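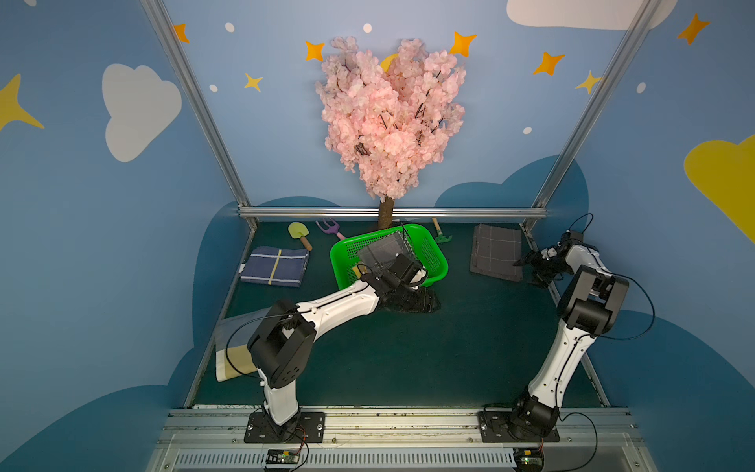
*Left arm holding a dark grey mesh bag at the green basket, demonstration cell, Dillside workshop.*

# Household and workshop tips from the Dillside open day

Issued 2018-07-10

Visitors to the robot demonstration at Dillside asked many practical questions on storage, cloths and small tools. The advice given at the benches is collected on this page.

## Mesh bags and baskets

- Choose a basket with perforated sides for anything put away damp. Air reaches the contents from all round.
- Open a mesh bag fully before filling it. Netting is a hard material for a gripper to handle, and the same folds that trouble a machine will catch on buttons and zips at home.
- Keep fine netting away from tool prongs. A small tear may be closed with nylon thread; a long one is seldom worth the trouble.

## Folded cloths

The cloths in the cell were set out folded, in separate places on the mat. The same habit serves well in a kitchen drawer – one cloth to a place, fold facing forward. Wash new dark cloths apart from pale ones for the first few washes. Plain cotton tea towels may be washed at 60 degrees unless the label states otherwise.

## Small garden tools

1. Brush off soil before it dries.
2. Wipe metal parts with an oily rag and leave wooden handles clear of the floor.
3. Rub handles with linseed oil each February. Lay used rags flat outdoors to dry, as they can heat up and catch fire if left in a heap.

Children's trowels and rakes need the same care as full-sized ones.

## Cables near moving parts

Leave enough slack for the full reach of the arm, and check the loop by hand with the power off. The Nzioka bench guide, handed out on the day, asks for 50 mm of clearance between any cable and a moving joint. Members using the Grotesus benches should allow 80 mm.

Fitex storage labels remain available from the workshop desk in packs of 132. Requests for a printed copy of this page may be left there also.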